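阅读时间：5 分钟

【讨论】餐桌上到底铺不铺桌垫？老房子翻新，求意见

楼主 半糖豆花
厨房刚弄完，餐厅这边卡在桌子上了。桌子是二手店淘的Hilleck实木桌，板面有点老划痕，自己打磨过一遍，上了木蜡油。现在家里两派：我妈要铺，说热汤碗一放一个白圈；我对象坚决不铺，说买实木就是为了摸木头。
预算不多，100以内最好。大家家里怎么弄的？

2楼 阿屯
不铺。铺了等于白买。隔热垫备几个够了

3楼 Pešek粉
楼上家里没小孩吧。。。我家两个，水彩笔、酱油、贴纸，裸桌撑不过一个月。铺，必须铺，别买那种透明软玻璃就行，夏天粘胳膊，还一股味儿

4楼 半糖豆花（楼主）
回3楼：软玻璃我也闻过，劝退了。布的呢？

5楼 Pešek粉
布的要天天洗，你有这个耐心就买。

6楼 老方不方
用了两年带花纹的整块垫子，来说几句。先上图

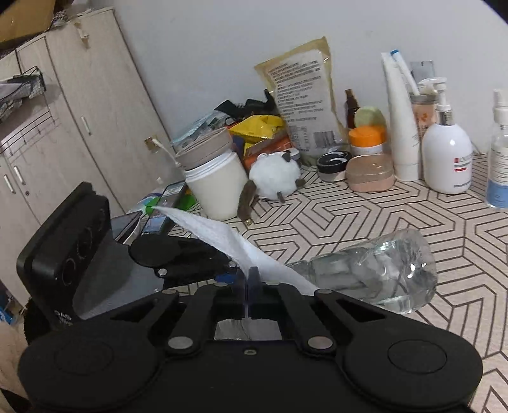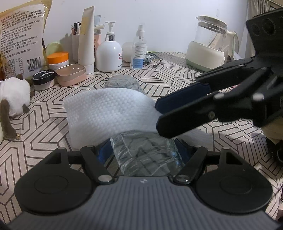 花纹比材质重要，这是我的结论，可能有人不同意。纯色垫子掉一粒米都看得见，浅米色的更惨，茶渍一圈一圈的。第一张里那种米色底、深棕几何线条的就挺耐看，线条一乱，小污渍眼睛自动略过，撑到周末再擦都行。纸巾团、水瓶随手搁上面也不显得特别乱。缺点是花纹密了配碗盘难看，拍照吃亏，我家那位因为这个念叨好久。
还有尺寸，别按桌面一比一裁，四边各缩一点，不然边角翘起来，袖子一带全掀了。

7楼 阿屯
所以结论是用花纹骗自己不擦桌子？

8楼 老方不方
对啊。有问题吗

9楼 灰鲸
反对6楼。看不见不等于不脏，油渗到垫子底下更恶心。我家之前就是，掀开一看，木蜡油那层都发粘了，重新磨的。楼主你刚上完油，至少晾透再铺，我那次就是太着急

10楼 半糖豆花（楼主）
啊？？要晾多久，罐子上只写了表干时间

11楼 灰鲸
看牌子。我用的Grimex，等了好几个星期才敢压东西。你拿指甲在桌子底面不起眼的地方划一下，有印子就再等等

12楼 Ľubomír Doležal
我在这边做家具修复，中文打字慢，见谅。灰鲸说得对，油没有干透的时候盖住，空气进不去，会粘。另外垫子底下如果是发泡的那种，时间长了颜色可能染到木头上，磨都不好磨。我的建议：吃饭的时候铺，吃完卷起来。

13楼 阿屯
吃完卷起来，一天三次，谁做得到啊老哥

14楼 Ľubomír Doležal
我做得到 :)

15楼 Pešek粉
我做不到+1

16楼 路过蹭饭
为什么没人说桌旗+餐垫的组合，一人一块，脏哪块洗哪块，中间放桌旗挡汤锅。我妈家Braneck那套餐垫用到现在，边都没散，就是颜色洗淡了

17楼 老方不方
一人一块的我试过，孩子会拿去当飞毯。而且块与块中间那条缝专门接汤，你说气不气

18楼 路过蹭饭
哈哈哈哈那是你家孩子的问题

19楼 灰鲸
其实看桌子值多少。楼主这桌多少钱收的？要是3,000往上我就老老实实一人一块餐垫+隔热垫，便宜的话随便造，花了再磨嘛，实木的好处不就是能磨

20楼 半糖豆花（楼主）
没到3,000，差得远，卖家急着搬家。那我先按灰鲸说的晾着，这阵子用隔热垫凑合。之后大概率先买一人一块的试试，不行再上整块花的。我妈那边我去说，，，估计又要被念
话说6楼那个花纹，有没有偏绿一点的？我家椅子是墨绿的

21楼 老方不方
有，不过绿的显油，别问我怎么知道的

22楼 阿屯
裸桌党最后问一句：白圈真的那么难弄掉吗，我用电吹风吹过，淡了不少

23楼 Ľubomír Doležal
吹风可以，低温，离远一点，一边吹一边动。油面的桌子吹完再补一点油。漆面的不要乱吹，会起泡。

24楼 阿屯
收到，我去看看我家是油还是漆

联系我们 | 版权归原作者所有，转载请注明出处 | 返回顶部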